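The budget was due at noon and Anselmo Meireles still had one empty line on it.

Line 9. *Handling, small items, bench.* Nothing in the column beside it.

He'd been at the optical shop's back counter since before light. Coffee gone. Three quotes taped to the wall, one slipping. Clulo wanted the whole sum up front. Onari wanted a service contract with it, three years, no way out. Flekby was cheap and wouldn't say when.

"Just pick," his sister said on the phone. She owned more than half of the place. She could say things like that.

"I'm picking."

"You've been picking since spring."

He had. Glasses came in to the repair bench in their cases, got taken out, got tagged, got put in a tray, and later somebody did the whole thing backwards. All day. Hands that could have been fixing hinges. Two people had quit over it, or over the pay, depending who you asked.
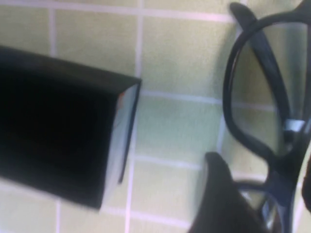
Vol. 9, No. 40

He had printed the story for that. Bittencourt's old trade newsletter, the last one before the old man shut it down, a long piece on small shops buying their first arm. Anselmo had read it until the fold went soft. Most of it was warnings. Buy the spare fingers when you buy the arm. Budget for the counter too, the counter will be wrong. Ask who comes when it stops — get a name, not a department.

He'd asked all three. Onari gave a name. Clulo gave a web form. Flekby gave a different name each time he called.

So Onari. Except Onari was over, by 278 a month, and the sheet did not have 278 a month in it. The sheet had a new sign for the street, which his sister loved, and a heater, which everybody needed.

He moved the sign down to next year. Looked at it. Moved it back up.

"Are you moving my sign?" she said.

"No."

"I can see the sheet, Anselmo. I have it open."

"Then why'd you ask."

She laughed at that, a little. He heard her chair creak. He heard her typing and watched the cursor with her initials crawl down the column and stop at the heater.

"Dont you dare," he said.

"What about a used one?"

He'd thought about used. A dentist supply place two towns over was closing and had an arm for sale, one owner, light work. But used meant no name at all. Used meant him, on his back under the bench with a flashlight, and he was fifty-eight and his knees made a noise.

And the fingers. That was the other thing, the thing that woke him up. Frames were slippery. Frames were all curves, and the temples flopped open, and a lens scratched if you so much as thought about it. The Onari rep had said up to 200 pairs a day, easy. Easy! He'd written that down and put a ring around it. Easy for who? The rep wore contacts.

Eleven-twenty. He got up, walked the length of the shop, came back.

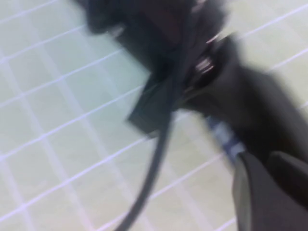
It was only the one line, when you got down to it. One box with a number in it. His father had bought the lens grinder off a man in a parking lot, cash, no paper, and it ran until the roof came in on it. Never had a budget. Never had a line 9. He had a coffee can and when the can was full he went and bought something.

"What did Dad pay for the grinder?" he said.

"Too much. Mom didn't speak to him till October."

"But he kept it."

"He kept it because he couldn't get rid of it. It weighed more than the car." She stopped typing. "What's the fingers cost? The extra ones."

"Set of spares is 40. Two sets, then."

"That's nothing."

"It's nothing if we remember it. The newsletter says people forget."

"So put it in."

He put it in. Two sets, own line, so it couldn't get lost. Then the counter, a guess, then doubled the guess. Then he typed Onari into the empty box fast, and the number after it, and the total at the bottom went red.

Niether of them said anything for a bit.

The red cursor with her initials slid up the column, past the heater, and sat down on the sign. Blinked there. He waited for her to argue with herself out loud, the way she did. She didn't. The sign went to half, then to a third.

"A smaller sign," she said. "With a light in it. I want the light."

"You get the light."

The total went black. Eleven fifty-one. He hit send before she could look at it again.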